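Mastwood kitchen test
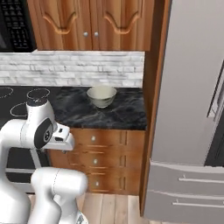
The Mastwood kitchen in simulation, with the arm in front of the top drawer and the bowl on the counter.

The Mastwood kitchen test is a way of comparing robot grippers inside a simulated kitchen. I look after this page on the Iltport robotics wiki, and I've used the test more than is good for me, so you're getting the article in my own words (the old version was written like a tax form and people kept emailing me to ask what it meant). If you spot a mistake, the edit button works and I don't bite.

Background

Mastwood started as a side job. Viorica Ivanov wanted to compare two grippers for a home help project at Iltport, and every real kitchen she tried was a bit different from the last one. One had drawers that stuck. One had a counter so high that the arm could hardly get over the edge. She built a small kitchen on the computer so that both grippers would get the same drawers, the same counter and the same bowl, and the first version was shared in July of that year with a two-page note and no pictures.

Jihad Yammine joined soon after and rewrote most of the contact settings, the part that decides what happens when a finger touches a knob. Before his changes a gripper could hold on to almost anything by brushing against it, and scores were so good that we all should have been suspicious a lot sooner!

The kitchen

It's a compact corner: wooden cabinets up top, a pale brick-pattern backsplash, a black cooktop on the left and a dark marbled counter next to it. The fridge is on the right and takes up a good deal of room. Below the counter there are three drawers, each with a small round silver knob, and those knobs are where most of the trouble comes from. A round knob gives flat fingers very little to hold. Bar handles, like the long ones on the fridge, are much kinder.

The standard object is a plain cream bowl with a small foot and a wide rim. I've seen people swap in mugs, pans and once a very badly modelled teapot, but scores from those don't go in the main table. The bowl starts near the back of the counter, close to the tiles, and this matters more than it sounds. A big gripper that comes in from behind the rim will hit the wall.

Tasks

There are 4 tasks in the standard set, always run in the same order:

Bowl lift. Pick the bowl up by the rim and hold it clear of the counter.
Bowl shift. Move it to a marked spot nearer the front without tipping it over.
Top drawer. Take hold of the knob and pull the drawer open.
Bottom drawer. Same again, lower down, where the arm has to fold itself up and the wrist usually runs out of room.

Each gripper gets 20 tries at each task. The start pose of the arm is nudged a little between tries, so a controller that has just learnt one path by heart gets caught out fairly quickly. A try ends when the task is done, when the time runs out or when the arm pushes too hard on something it shouldn't be touching.

Grippers compared

The two that everybody asks about are the Chou and the Bretcombe. They both have two fingers, and on paper they're close. In use they feel like different animals.

The Chou has slim fingers and a narrow body. It's lovely on the drawers – it gets either side of a knob with space to spare, and it hardly ever knocks the drawer front on the way in. On the bowl it's less happy. The finger pads are short, so the bowl tends to swing round on the rim as it comes up, and during the shift task you often end up with it put down at an angle.

The Bretcombe is wider and has longer pads. Bowl lift is close to perfect with it and the shift is nearly as good. Drawers are another matter. Its fingers are thick enough that they touch the wood before they've closed on the knob, and the controller then has to decide whether to push on or back off. Yu-ting Ho wrote a small fix which slows the last bit of the approach, and I'd recommend it to anyone using this gripper. It costs you time on every try but the drawer scores go up a lot.

If you made me pick one for a whole kitchen I'd take the Chou, mostly as I can live with a crooked bowl. Chak-lun Chu would tell you the opposite, and he has put far more hours into the Bretcombe than I have, so do read his notes on the talk page too.

Controllers and camera views

The test comes with two controllers. The plain one follows a set path to a target point and closes the fingers when it gets there. The other one corrects itself as it goes, using the simulated camera, and it's what most people use now.

Chia-jung Tsao did a long comparison of camera positions, 357 runs in all, and her results are the reason for the present default, which looks past the arm towards the counter and drawers. A view from straight overhead was better for the bowl but hopeless for the drawers, as the counter hides the knobs. A wrist camera did well right up until the fingers closed and blocked it. You can still choose either in the settings file, and mixing two views is allowed as long as you say so with your scores.

Each run is cut off at 800 steps. That used to be lower, and older scores for the bottom drawer look worse than they should for that reason, so please don't put them side by side with new ones.

Known problems

The bowl is always empty. A full one would be a much better test of a steady wrist, but the liquid model we tried made everything crawl.

The drawers slide too easily. Real ones catch halfway, or have a tea towel jammed down the back, and a gripper with a weak pull gets off lightly here. Jihad has a stiffer version that you can switch on, though it isn't part of the standard set yet.

The cabinet doors have knobs as well, and there's no task for them. I've had a go at writing one. The arm got hold of a knob, opened the door and then couldn't work out how to get round it, and the draft is still sitting on my machine if anybody fancies taking it on.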